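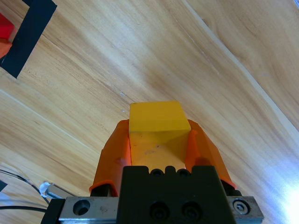 Gedmont Blocks: data card

Status: frozen in March, fixes only. Read the section on known problems before you train anything on this.

What's in it

Gedmont Blocks is a set of remote-control demonstrations of a single job: pick up coloured blocks and stack them inside a square marked on the table in black tape. One arm, one parallel gripper, soft orange fingers, one wooden tabletop. An operator drives the arm from a leader handle and the arm copies. We log joint positions, gripper opening, the operator's commands and the wrist camera.

There are 3,368 episodes. That figure gets quoted a lot and it shouldn't impress anyone. They were all recorded at the same table by 2 operators, and most of the variety is in where the blocks start. If your model does well on our held-out split, you have learned that it does well on our table.

Why we made it

The Pintér handle was sold to us on the promise that anybody could teach an arm a job in an afternoon. We wanted to check. Our view after the whole exercise is that anybody can teach an arm something in an afternoon, and finding out what it learned takes a good deal longer. The first policy we trained had picked up the operator's habit of pausing over the block before closing the fingers. It paused beautifully. It paused when there was no block.

Task

Each episode begins with the blocks somewhere on the table and ends when the operator releases the last one and hits the pedal. The target is the inside of the tape square. Placement within the square is up to the operator, and neither of them centred the stack with any discipline.
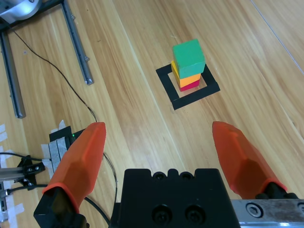 A stack counts as a success if every block is resting on the one below and the bottom block sits inside the tape. Offsets between layers are allowed. We argued over this and settled on the loose rule, as the strict one threw out half of what a reasonable person would call a finished stack. The offset isn't labelled, so if you care about neat edges you'll have to measure it yourself.

Labels

Success and failure were marked by the operator at the pedal, then checked by the other operator from the video. They disagreed on 83 episodes. Those are kept, flagged "disputed", and left out of the default split. Please don't quietly fold them back in to pad your numbers.

Known problems

Glare. The table has a glossy finish and the overhead light bounces off it straight into the wrist camera at some arm poses. We thought about a matte cover and never got to it.

Operator style. One operator approaches from above, the other slides in low. The operator ID is in the metadata. A policy trained on both without that field tends to dither between them.

Cables. Thin black cables run across the table on the robot's side and show up in the wrist view. They get nudged between sessions. We caught at least one model treating a cable as a landmark.

Force. There isn't any. The operator can't feel the grip and neither can the dataset. Claims about "gentle" handling based on this data should be treated with suspicion, ours included.

Colour. Don't assume colour grounding. The stacking order was never randomised properly.

Use

The loader is in the tremov folder. Run the sanity script first; it will complain about 2 episodes with dropped frames, and that's expected. The old Zundora export still works but rounds the gripper opening, so use it only if you're comparing against earlier results.

Licence is in LICENCE.txt. Corrections are welcome through the issue tracker, ideally with an episode number attached.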